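Gatti House Completes Refurnishing of Guest Rooms for Visiting Families

Residence adds bedside furniture and a welcome snack service for overnight guests
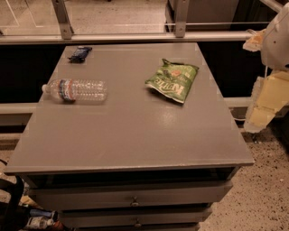 Gatti House, the short-stay residence operated by the Roltard Foundation for relatives of hospital patients, has finished refurnishing the guest rooms on its upper two floors. The work began in February and was carried out one corridor at a time so that the residence could remain open. Each room now has a painted nightstand beside the bed, replacing the folding trays that had served the building since it opened. The nightstand is gray, with a broad top, an open space beneath it and drawers fitted with small round metal knobs. Bottled water and packaged snacks such as a snack bar or a bag of Kettle potato chips may be kept at the bedside, a change from the former rule that confined all food and drink to the ground-floor kitchen.

The project covered 100 beds in single and shared rooms. In addition to the nightstands, the Foundation purchased reading lamps, mattress covers and luggage benches. Existing wardrobes and desks were kept in service after repair. Funding came from the Foundation's annual maintenance budget and from a gift of $3000 made by the Trerier neighborhood association, which has supported the residence for several years through its spring book sale.

"Families arrive at this building at difficult hours and often with very little luggage," said Musa Ezeani, director of the residence. "They have told us consistently that they need a place within reach of the bed for a telephone, a pair of glasses and something to drink. We have tried to meet that request in every room, including the smallest ones."

The need for new bedside furniture was identified in a guest survey conducted by the residence last year. Respondents were asked to comment on cleanliness, quiet, lighting, storage and meals. Storage received the lowest rating of the five. Written comments mentioned that the folding trays were unstable, that they could not hold a lamp, and that there was no drawer in which to place medication or documents overnight. Several guests reported keeping these items on the floor or on the window ledge.

The nightstands were supplied unpainted by Vusska, a furniture workshop, and were finished in the residence's own maintenance shop. Staff selected a paint that can be wiped with a damp cloth and the standard cleaning solution used throughout the building. A sample piece was placed in a second-floor room for 13 nights before the full order was confirmed. Guests who used that room asked for a wider top than the one first proposed, and the design was revised accordingly. The height was also adjusted to match the beds, so that a guest lying down can reach the surface without sitting up.

Ngozi Ugwu, housekeeping supervisor, said the open space under the top had proved useful in daily operation. "Guests put their books and chargers there, and the surface stays free for the things they want at hand," she said. "It also allows my colleagues to see quickly whether something has been left behind when a room is vacated."

Housekeeping procedures have been amended to take account of the new furniture. Drawers are opened and checked at every departure, and the knobs are wiped along with door handles and light switches. Articles found in a drawer are labeled with the room number and held at the front desk. Perishable food is discarded on the day of departure. Sealed items may be claimed by the guest on request until the end of the following week, after which they are placed in the shared pantry.

The revised policy on food in guest rooms took effect when the last corridor reopened. Under the policy, guests may keep bottled water, other cold drinks with a secure cap, and dry packaged snacks in their rooms. Hot meals, open soups and any food requiring refrigeration must still be stored and eaten in the kitchen or dining room. Electric kettles and heating plates remain prohibited on all floors. Guests are asked to close opened bags and to use the lidded bin in the corridor for wrappers and empty bottles.

A small welcome service has been introduced at the same time. Guests who check in after 6 p.m., when the kitchen counter closes, may collect water and a snack from the front desk at no charge. The selection varies with deliveries and ordinarily includes bars, crackers, chips and dried fruit. Ingredient lists are kept in a binder at the desk, and guests with allergies are encouraged to consult it before making a selection. Staff will bring the items to the room of any guest who has limited mobility or who is caring for a young child.

According to Mr. Ezeani, the service was prompted by the pattern of arrivals. Many families come to the residence directly from the hospital after evening visiting hours, when nearby shops have closed. Until this year, the only refreshments available at that time came from a vending machine in the lobby, which accepted coins only. The machine has been removed, and its place is now occupied by a bench and a coat rack.

The folding trays have been withdrawn from all rooms. Those in sound condition were transferred to the ground-floor activity room, where they are used for crafts and board games. The remainder were taken apart, and the metal parts were sent for recycling. Bedside lamps that failed an electrical inspection were also removed from service. Working lamps of the older type may still be found in the library and in the second-floor sitting room.

Guests who occupied rooms during the work were offered an alternative room on another floor. Painting and assembly were limited to daytime hours, and freshly finished furniture was aired in the maintenance shop before being brought upstairs. The Foundation thanks guests and their families for their patience while corridors were closed.

A second phase is under consideration for the family suites on the ground floor. These rooms have a different layout, with bunk beds and a larger table, and the standard nightstand does not fit between the bed and the wall. Vusska has been asked to submit drawings for a narrower piece with the same drawers. A decision will be made after the Foundation reviews its budget, and no closures of the family suites are planned before then.

Rooms at Gatti House are available to relatives of patients on referral from a hospital social worker. Reservations are made by telephone or at the front desk, and length of stay is determined by the patient's course of treatment. Guests with questions about furnishings, including requests for an additional lamp, a lower bed or the removal of a piece of furniture to make space for a wheelchair, should speak with the housekeeping office on the first floor before arrival where possible.

Comments on the new rooms may be left in writing at the front desk. Cards are provided in each nightstand's top drawer and need not be signed.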